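Stetden parts room changes how mixed returns are binned

The returns room at the Stetden depot has moved its mixed small goods out of shelf trays and into open metal bins set on wooden tables. The change took effect in September and covers everything that comes back without outer packaging: plastic housings, pouches, flat covers, loose fittings and the odd part that fits no category.

Until now, mixed returns were sorted on arrival into shallow trays by material. The trays worked for hard parts of similar size but handled soft goods poorly. Pouches and cloth sleeves slid under heavier items, were missed at picking, and turned up again at the next stock check. A count carried out before the change found 114 items in the wrong tray out of 2,413 held.

Under the new arrangement, goods are no longer split by material at the door. Hard and soft items go into the same bin, and sorting is left to the picking stage. Each table holds bins placed edge to edge, so that an item lifted from one can be set down in its neighbor without crossing open floor. Each bin is limited to 40 items. Above that figure, according to the room's own trial notes, items begin to cover one another and picking slows.

Jocelyn MacLeod, who manages the room, said the limit matters more than the type of container.

"A bin with 40 things in it can be read at a glance," MacLeod said. "At 60 you are digging. We tried dividers as well, and they took up room and caught on drawstrings."

The bins were transferred from the Pirkport site, where they had been in use for heavier stock. They were not refinished before the move. Wear on the floors and sloping walls is mostly a matter of coating loss and surface scratching, and the depot's inspection sheet treats both as acceptable provided there are no raised edges. Seams and rims are checked by hand with a cotton cloth. If the cloth snags, the bin is taken out of service and the edge is filed down.

Two points in the handling sheet have been rewritten. The first concerns tall or flared plastic parts, which tend to come to rest on their widest end or lean against a wall. These are to be lifted near the top and kept upright until clear of the rim. The second concerns flat pieces, which settle against the bin floor and can be hard to get under. Staff are asked to leave a flat piece until the items near it have been removed, then slide it toward a wall and tip it up against the slope.

Soft goods have their own line. Drawstring pouches are to be closed before they go in, with the cord tucked inside. An open pouch can collect smaller parts, and a trailing cord can pull a second item out with it. Dark pouches show up well against the gray metal, and the room has dropped the colored tags it used to pin to them.

Lighting was also looked at. The floor of the room is covered in dark carpet, left over from its earlier use as an office, and reflects very little. The bins themselves throw back more light than the trays did, though the worn areas look darker than the coated ones. The lamps have been moved back from the tables and raised, which cut the glare on the bin walls. The carpet will stay for the present. MacLeod said it saves parts that would otherwise chip when dropped.

Tyson Grewal, who keeps the stock records for Stetden and Prondden, said the records had needed only a small change. Bins are now logged by table and position, and an item keeps its bin number until it is picked. Items moved to the neighboring bin are logged once, at the end of the pass.

"The old system wanted a line for every tray change," Grewal said. "Most of those lines were never looked at."

Prondden still uses trays and will keep them until its remaining stock has been cleared. The goods there are more uniform — mainly boxed fittings — and the site has less need of open bins. Grewal said the two sites would share a single handling sheet once the wording on flat pieces had been agreed.

The next stock check at Stetden will use the same method as the last, so that the misplacement figures can be compared. Spare bins remain at Pirkport and can be requested through the records desk before noon for collection the following morning.

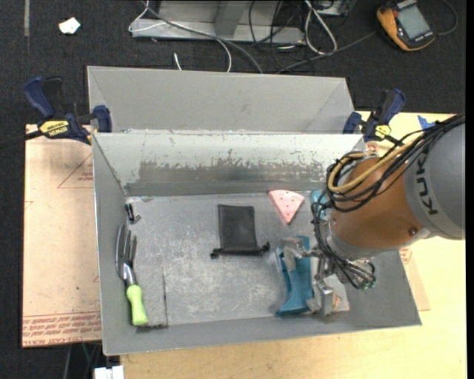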